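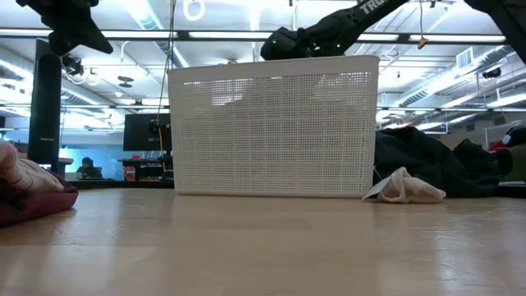 White basket, pale table, and the clothes still waiting their turn.

I have a new favourite thing in the house and it is a plastic basket. I know! But I have spent most of May sorting out our clothes, and the basket has done more for me than any of the clever storage I've bought over the years, so it's getting a whole post.

It began with the wardrobe in the back bedroom, the one that came with us from the flat in Petari Road and was never properly unpacked. Every time I wanted a jumper I pulled out four other things, shoved three of them back in and left the last one on the chair. The chair got very full. By the spring there was a sort of second wardrobe on the chair, and a third one starting on the floor beside it.

I tried drawer dividers first (the fabric sort, they flopped over). Then I tried the rolling method, where everything stands up like little bread rolls, and I loved it for about a week until somebody in this house went looking for a vest. After that I bought a big lidded box from Sirkar, the homeware shop by the station, and all that did was give me somewhere to hide the problem.

The basket is so much better because you can see through the sides. The mesh is all tiny square holes, so even with the thing standing on the table in front of you the light comes straight through, and you can tell from across the room whether there's anything in it. I can't ignore a basket I can see into. A box with a lid I can ignore until Christmas.

So this is how I do it now. The basket goes in the middle of the table, right way up and completely empty. The clothes go to either side. I used to start by tipping everything into the basket and working from there, and it was hopeless, you just end up stirring it like soup. With the piles on the table and the basket in between, each thing gets picked up once, looked at, folded and put in. Or not put in, and then it goes in the bag by the door.

I start with the folded bits because it makes me feel I'm winning. Dark maroon with pink and white pattern on top, lovely, nearly done already. Then the black pile. Oh, the black pile. Black things all look the same when they're crumpled, and I never know if I've got hold of a sleeve or a hem until I've shaken it out. My trick is to find the neck first and hold it there, then let the rest drop. It takes two seconds and it saves all that turning round and round.

Small white things go last, and I've got into the habit of checking the label while I'm there. I found one in the wardrobe that I'd been washing far too hot for years, which explains a great deal about its current size. Labels that stick out get tucked back in or snipped off, depending on how scratchy they are and how much patience I have left.

A word about tables, as I've had a few messages on that. Use the smoothest one you've got! I did the first lot on the bed and everything sagged into the duvet and came out wonky. A glossy wooden top is a joy, you can slide a folded shirt right along it without it coming undone, and any fluff shows up and can be wiped off in one go. It does throw the ceiling lights back at you a bit, so I keep my back to the brightest one when I'm matching socks. Navy and black, you know the trouble.

One full basket takes me 20 minutes with the radio on. I'd guessed an hour, and that guess was what had been putting me off all this time. When it's full I carry it straight upstairs and empty it before I put the kettle on, and that's the one rule I'm strict about. A basket of folded clothes left on the landing is back to being a heap by teatime.

I've now done the wardrobe, the chair, the floor beside the chair and both drawers under the window. Some 100 things have gone to the charity shop, including a coat I'd been keeping for a life with far more skiing in it than mine has. The Sirkar box has been promoted to wool blankets and is doing very well there.

Next up is the airing cupboard, with all the towels and a mountain of pillowcases, and I'm quite excited about it. I might treat myself to a second basket first. They had them in a pale green too, and I've been thinking about it all day.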